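Bin picking: does a wrist twist before the lift help, or are we fooling ourselves?

Forum index > Manipulation > Grasping and picking

hernham_lab
Posts: 77

Following on from the mixed-bin thread. We have finished the second round of trials on the twist-before-lift routine and I would like criticism before Imogen Gosling and I write it up.

Short version of the method. The planner proposes a grasp from a single overhead depth image. The baseline arm closes and lifts straight up. The test arm closes, rotates the wrist by 13 degrees, returns to zero, and then lifts. Everything else is held the same: same grasp proposals, same closing force, same lift speed. The order of the two conditions is drawn at random for each attempt, so drift in the calibration should fall on both equally.

Total attempts across both conditions: 2411. A success is one item held clear of the rim until the arm stops. Two items held is logged as a failure, which some people will dislike.

The bin is the plain metal one from the earlier work. The sloped panel inside it was kept because small parts collect at the foot of it, and those are the grasps the old routine did worst on.

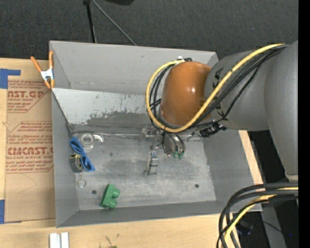 On items lying against the slope, the twist gives a clear improvement. On items lying alone on the flat floor it makes no difference that I can separate from noise. On flexible items such as straps it is slightly worse. My reading is that the rotation breaks contact with neighbouring items and lets the part settle between the fingertips. I have no direct measurement of that.

Per-item tables are in the usual folder. Comments on the statistics are especially welcome.

---

busov
Posts: 2411

Randomising per attempt is fine, but the attempts are not independent. If an item is dropped it lands in a new pose, and the next attempt starts from whatever the last one left behind. You have a sequence, and you are analysing it as a pile of separate draws. What happens if you treat each bin fill as the unit?

---

hernham_lab

The intervals get wider. The slope result survives. The strap result does not, and I should have said so in the first post.

---

L_Uniyal

I don't agree with the explanation, even if the effect is real. A twist also takes up slack in the gripper linkage. On our arm, closing from wide open leaves a small amount of play in one finger, and any wrist movement at all removes it. We saw a gain from simply waiting and closing a second time.

You need a third condition: close, pause for the same time as the twist, close again, lift. If that matches the twist, the neighbours have nothing to do with it.

Lalit

---

catterall_m

Lalit's control is a good one, but play in the linkage would help everywhere, including on the flat floor. The first post says there is no gain there. So I lean towards the contact story.

---

L_Uniyal

Only if there is room to improve on the flat floor. If the baseline is already near its ceiling for lone items you would not see it. What is the baseline rate for those?

---

hernham_lab

High. Nearly all the lone rigid items come up at the first attempt in both conditions, so Lalit is right that the floor data can't rule it out. I will add the pause condition. It is a small change to the script, and the rig is free for most of August.

---

ivbridge_tom
Posts: 13

Question about the fingertips. Are they the same pair throughout? We found that grip fell off with wear, and a twisting motion wears the pads faster than a straight lift. If you run long enough the twist starts to pay for its own damage.

---

hernham_lab

Replaced at fixed intervals, 6 pairs over the whole run. Each pair saw both conditions, so wear is shared. That means I can't say which condition causes more of it. To answer your question properly I would need to give each condition its own set of pads.

---

busov

I would do that as a separate experiment. Mixing it with the pause control will leave you with too few fills per cell.

Also, please report the double picks on their own line. Counting them as failures is defensible. Hiding them in the total isn't, because a twist that sheds a second item is exactly the effect you are claiming.

---

hernham_lab

Agreed on both. The double picks are logged separately in the raw files, so that table only needs a rerun of the analysis. I will post it here first and start the pause trials after that.

---

L_Uniyal

Please log the finger position after closing as well, before and after the twist. If there is play, it should show up there without any need for the success rate.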